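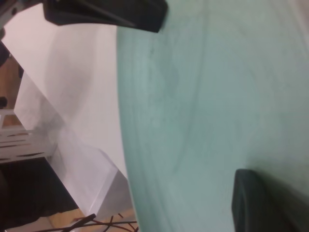
the green one, up close, scuffs and all

Damian Pawlak
Saturday, October 12, 2024

Search posts Search Clear

OK so a little thread about the pale green thing, because I posted it in the kitchen group chat and got seven messages in a row asking what color I'd call it. I say teal. My sister says hospital. My mother says "the nice green," like there's one.

I've been sorting out the kitchen at the Nallthorpe place for two weekends now and my big rule was that anything scuffed goes. Plastic, enamel, whatever. Scuffed, out, goodbye. Then I got to this one and folded immediately.

Look at the edge though! That long soft bow running down the left side, nice and thin and crisp. I have bought brand new stuff this year with a worse edge than that.

The specks near the rim were what started the argument. Small dark ones with pale scuffs right alongside. I went at the other green pieces last night with baking soda paste and an old toothbrush and got maybe half the marks off. The pale ones are stubborn. I think those are in the surface for good and I need to make my peace with it.

Then there's the long thin streak curving down through the middle. Gray-green, fades out before the bottom. My guess is it's a rub mark from years of stuff getting stacked and dragged, but I've been wrong about every single mark in this kitchen so far (the "rust" on the bread tin was cinnamon).

We use cookies to remember your settings and show you relevant posts. Accept all / Manage choices

Somebody asked about melamine sponges. Yes they work, no I'm not using one on anything matte again. I did it to a lid in December and it came up with one shiny patch the size of a coaster. Forever. I see it every time I open that cupboard.

What does work for me, in case you're in the same mess: warm water, a drop of dish soap, soft cloth, leave it sitting wet for a bit, wipe, and then STOP. The stopping is the hard part. I get going and suddenly it's midnight and I'm scrubbing the underside of a drawer.

Also a question for the Lutlow people. Is the Saturday swap table still on at Orkitville? I've got four boxes ready to go, mostly mugs, plus a colander with one wonky foot and a frankly upsetting number of lids with nothing to put them on. Happy to drop them off if someone tells me which door.

Lis already called dibs on the blue mugs so please don't ask for the blue mugs. She will know.

Update for everyone who voted in the poll: keep won, 200 votes in, and it wasn't close. The one reply that just said "it has a face" is going to bother me all week.

So it stays. It gets the low shelf by the window, where the light does nice things to that greener band near the edge. The fancy white serving stuff can move up top where I need a chair to reach it. We use it once a year anyway.

Next weekend is the spice drawer. I'm scared. If anyone has a labeling system that doesn't involve buying a label maker, replies are open!

Get new threads in your inbox. Enter your email Subscribe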